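Projects > MacLeod Yard > Progress updates

MacLeod Yard, Trellard – where we've got to

Hi Hadiza,

You asked for something more readable than the spreadsheet this time, so I'm writing this the way I'd tell you over coffee. The spreadsheet is still attached for your finance people (the tabs are in the same order as last time, except that I've moved contingency to the front so they stop emailing me about it).

The big item first. The frame on Building A is up to roof level and the city inspector signed off on the stair cores in July. We'd hoped for June, as you know, and we lost most of that month to the sewer connection on Idberg Street. The old drawings had the line on the north side of the road and it's on the south side, so we dug a very nice trench for nothing and then had to dig another one! The extra cost came out of contingency and I've shown it on its own line. Building B is still at slab. The crane moves over once A has its roof, and I don't want to pay for two cranes.

For anyone on your side who's new to this: MacLeod Yard is 30 apartments over two buildings, with shops along the street side of Building A and a small public courtyard between the two. Your loan covers the 12 affordable units, all of which are in A, plus the ground-floor retail shell. So when I say A is going well, that's the part your board cares about most.

Retail is where I've spent most of my time lately. We have 2751 square feet to lease and I'd been planning on three small units. Then the Ovholm bakery people came back and asked whether they could take the corner and the one next to it, with a door onto the courtyard. I like them a lot, they already run a busy shop across town, and their draft letter is with our attorney. It would mean moving one partition and upsizing the gas line, and they've offered to split the cost of the gas. I'd like to say yes before the framing crew gets to that wall, so if you have any worries about one tenant taking that much of the floor, please call me soon.

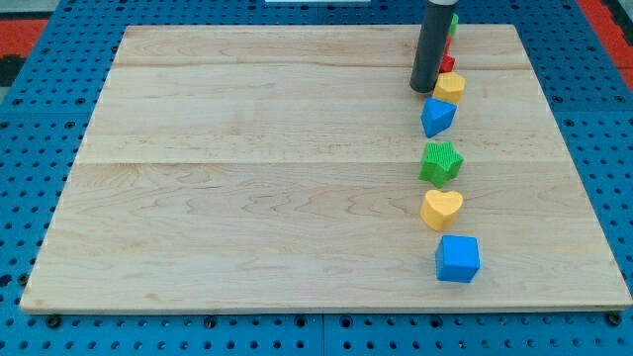 The other thing that moved is the windows. The first supplier pushed delivery back twice, so Damilola Onyeka (our construction manager, you met her at the groundbreaking) went out and got prices from two others. The one we picked costs a little more per window but can deliver floor by floor, and that lets the drywall crew start at the bottom while the top is still open. She thinks it wins us back about 2 weeks. I'd call that optimistic, but she's been right more often than I have on this job.

Neighbors: mostly good. The folks behind the east fence were unhappy about the early concrete pours, and I don't blame them, so pours now start at 7:30 a.m. and the trucks wait on the Idberg side with their engines off. We also had a long conversation with the city about street trees. They want four, we drew three, and there's a hydrant where the fourth would go. I've sent them a sketch with the extra tree inside the courtyard and I'm waiting to hear.

On money, we're inside the budget you approved, with contingency lower than I'd like at this stage. The sewer took the biggest bite and the rest went on winter heating for the slab, which ran longer than planned. I'm not asking for anything more. I am asking for the next draw on the usual schedule, and the lien waivers are all in the folder except the plumber's, who has promised me his by the end of the month.

Coming up next: roof deck on A, then the crane move, then windows on the lower floors. The affordable unit applications open in the fall and I'll send you the flyer before it goes to print – your logo is on it and I'd hate to get the color wrong again.

Come by whenever you like. Boots and a hard hat are in the trailer, and Damilola will walk you up to the top floor if the hoist is running.

MacLeod Yard project office, Trellard | Contact | © MacLeod Yard | Back to top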